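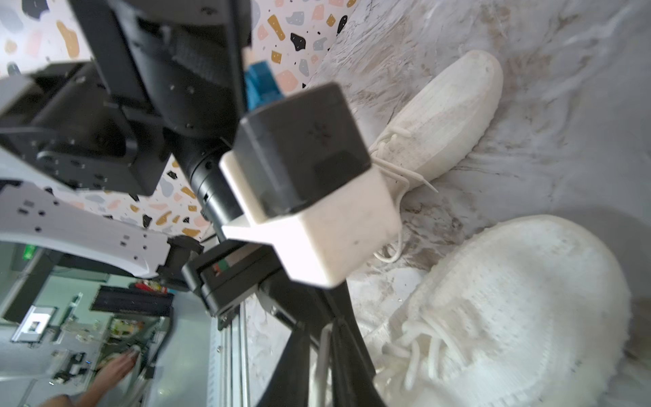
Gripper and white knit sneakers, marble-patterned floor

About Moltix

Moltix publishes the Aso setting, a line of science fiction rulebooks, campaign histories and short novels. The company was founded by Ferenc Fekete and Zsófia Barta, who still own it in equal shares. Fekete writes the rules. Barta edits the histories and maintains the master timeline.

The setting covers the breakup of the Podel Compact, a league of mining worlds whose fleet command refused a recall order in the year 2626. All dated events in our books are counted in standard years from the Compact's charter calendar. Local calendars appear in quoted documents only and are converted in the margin.

What we publish

Core rules are in their second edition. A campaign history covers one war or one commander, with order of battle, maps and a list of named ships. The novels are set inside the same wars and are checked against the histories before layout. Where a novel and a history disagree, the history is correct and the novel is amended at the next printing.
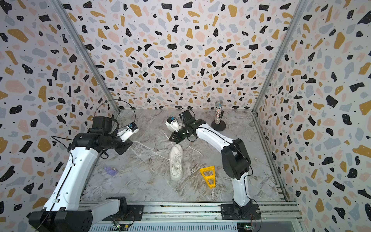

How the timeline is kept

Every entry has a number, a date, a source book and a status. There are four status levels: fixed, reported, disputed and withdrawn. A fixed entry can be changed only with the agreement of both founders. A reported entry rests on the word of one character and may turn out to be false in a later book. Most of what readers know about Admiral Kovács is reported, including the date of his death and the size of the force he took out of the Podel yards.

Withdrawn entries stay in the file under their old numbers. They are not reused. If you hold a first edition book and find an event missing from the current timeline, look for its number in the withdrawn list at the back of the core rules.
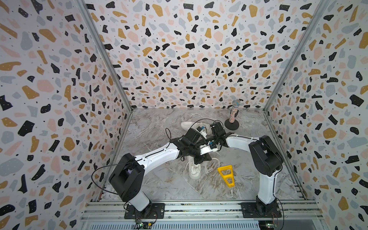

Disputed entries are printed with both versions side by side. We do not plan to settle them all. The boarding of the flagship, for example, is told by two officers who place it at opposite ends of the blockade, and scenarios are supplied for each.

Corrections and submissions

Send corrections with the book title, edition, page and entry number. Accepted corrections go into the errata sheet, which is issued each June. We read outside proposals for campaign histories but not for novels. A proposal should run to no more than 2 pages and should list every fixed entry it touches.

Page last revised Mar 26, 2019.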